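Home | Build Log | Parts | FAQ | Contact

This site uses cookies to remember your language. By continuing you accept this.

Nimison two-arm bench: frequently asked questions

Last update: July 16, 2021

We receive many of the same letters, so I have collected the answers on one page. My English is learned from manuals, please forgive the stiff parts. If your question is missing, write to us and I will add it.
Kolbrún Ravn

What is Nimison?

Nimison is a pair of robot arms on one table, in the shared workshop in Fovomthorpe. We are building it in the evenings. The goal is modest: the two arms should do small kitchen tasks together, first of all pouring from a bottle into a cup. The name was the name of the shelf where the first parts were stored.

Who is building it?

Hjalti Juhl does the mechanical work and the mounting. Jannik Wendt writes the control software. A-yeong Um takes care of the wiring and also of the power supply, which she has rebuilt two times already. I do the calibration and this website.

Did you make the arms yourselves?

No. We bought the arms second-hand, as a pair, and they came without controllers. The controllers, the table and all of the software are our own work. I am asked often for the price, but we got them together with other machines in one lot, and I can not give a fair number for the arms alone.

How are the arms fixed to the table?

With steel plates under the tabletop and four bolts for each arm. In the first version we used clamps. After each fast movement the clamps had moved a little, and the calibration was lost. If you build something similar, please drill the holes. It is painful to drill a good table, but you do it once.

How much weight can one gripper hold?

We set our own limit at 418 grams, and this is with a bottle held upright. For a tilted bottle we have no limit that I would publish yet. The weight pulls on the fingers in another direction and it changes while the water goes out.

Why do you not use a glass?

We did, in November, and Hjalti was picking pieces out of the cable channel for a long evening. Plastic is sufficient for learning.

Do you practice with real water?

Only after a new program has completed 50 dry runs without a collision. Then we fill 237 ml in the bottle, always the same quantity, so the results can be compared. There is a tray which we put under the cup for the wet runs. The electronics are above the level of the table, on the wall. I recommend this strongly.

Which arm does what in the pouring task?

The right arm takes the bottle and the left arm takes the cup. We tried to leave the cup standing alone on the table, and it is possible, but then the bottle arm must do all of the precise work. With the cup in the other gripper, both can correct a little. The order is fixed in the program: first bottle, then cup, then the two come together in the middle.
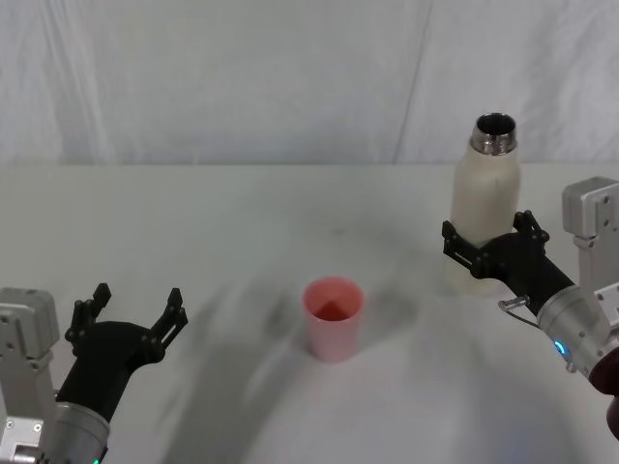 Right gripper closed on the bottle, left gripper open, cup still on the table.

Why is everything white?

The white cloth behind the table is for the vision software. Before, there was a tool wall in the background, and Jannik's program found many bottles there which were screwdriver handles. The disadvantage of white is the shadows. Our cup detector sometimes takes the dark side of a shadow as part of the cup. A second lamp from the opposite side has helped, but the problem is not solved.

Can your software unscrew the cap?

Not yet. We take the cap off by hand and start with an open bottle. Alcides Conceição from the Risberg group has sent us his notes about twisting with a two-finger gripper, and we will try it when the pouring is reliable.

Is it dangerous to stand near?

It is a machine and it does not know where your hand is. We run at low speed and one person keeps a hand at the stop button. Children may look from behind the yellow line. Please do not reach in to straighten a cup, even when the arms seem to be waiting.

Can I get the drawings?

The drawings of the table plates are free, please ask by e-mail. The software will follow when Jannik has cleaned it. He has said this since spring.

May I visit?

Yes, with an appointment. The entrance is from the yard on Bloxham side, through the gray door, and then up the stairs. There is no elevator, I am sorry for this.

Contact: Kolbrún Ravn, Nimison, Fovomthorpe shared workshop | © 2021 Nimison | Back to top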